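Disier two-arm kit – worth it for a small repair shop?

Posts in this thread: oldest first

benchdog_mt
Looking at the Disier two-arm kit for our shop. We refurbish plastic housings and stands, mostly white molded stuff with poles and pipes attached, and I'd like a second pair of hands for holding parts while I work on the fittings. The rep quoted us the kit plus the Lustalar teaching software as a yearly add-on. Has anyone run it on real work and not blocks on a table? Main questions are how it handles big awkward panels and how long setup takes.

catrin_gough
We've had one since April. Setup took two of us most of an afternoon, and most of that was routing cables. The printed manual covers the mount and then sends you to the Lustalar help pages for everything else, so have a laptop nearby.

On panels it does okay. We use one arm as a brace and the other near whatever joint we're working on. It does better when you give it a broad flat area to push against. Thin edges are a problem because the default contact setting backs off early. You can change that under Limits > Contact, but it resets when you switch profiles. I reported it and got a ticket number and no fix so far.

Here's the sort of job we give it, left arm up against the underside of a panel and the bracket on the right arm next to the foot of a pipe:

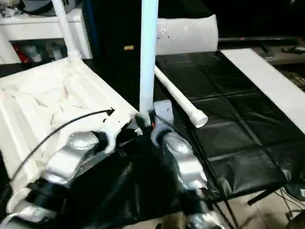

Rotich_user
The contact reset is fixed in the current Lustalar build, at least on my unit. You have to save the profile under a new name first. If you overwrite the stock one it goes back to defaults every time.

My complaint is the price of the add-on. 300 a year for teaching software on a kit you already paid for is too much. I came over from a Rotich single arm and the software for that was included.

catrin_gough
Saved under a new name and switched twice. It held. Thanks, that wasn't in the release notes.

I don't agree on the add-on though. Without it you're entering positions by hand, and for one-off repair work you'd give up in a week. If you do the same part all day you can skip it.

grommet221
Skip the kit if your parts are different every time. We tried one on loan and sent it back. Every new part meant teaching it again, and I could clamp the thing faster than I could teach it. Two bar clamps and a bag of sand did the same job.

Also watch your cables. Anything that hangs loose across an arm will get caught sooner or later. We pulled a connector that way and the replacement took 3 weeks.

Birdie Castellanos
Clamps are fine until you need to turn the part halfway through. That's where I get the time back. I teach a hold, work, tap the pedal, and it goes to the next hold. For anything that stays in one position I use clamps too.

For cables, get the sleeve set. Disier sells one, but any braided sleeve in the right size works and costs less. Leave slack at the wrist or it will tug when the joint rolls over.

benchdog_mt
This helps. Our parts repeat maybe half the time. How do the arms do on a soft work surface? We put a mat down so the plastic doesn't get scratched.

Birdie Castellanos
No issue as long as the arms aren't mounted on the mat. Bolt the bases to something solid. The part will creep a little on a soft mat when the arm pushes, so teach the hold with the pressure already on.

Rotich_user
Agree with that. And check the base bolts after the first week. Mine had backed out.

grommet221
You're all describing a lot of work to hold a piece of plastic still.

catrin_gough
Depends what your time costs. We bought ours through Bernudness and they gave us a month to return it, which Disier direct didn't offer when I asked. I'd go that way if you're on the fence.

benchdog_mt
Didn't know about the return window. I've emailed Bernudness for a quote, with and without the Lustalar add-on. Will post the numbers when I have them.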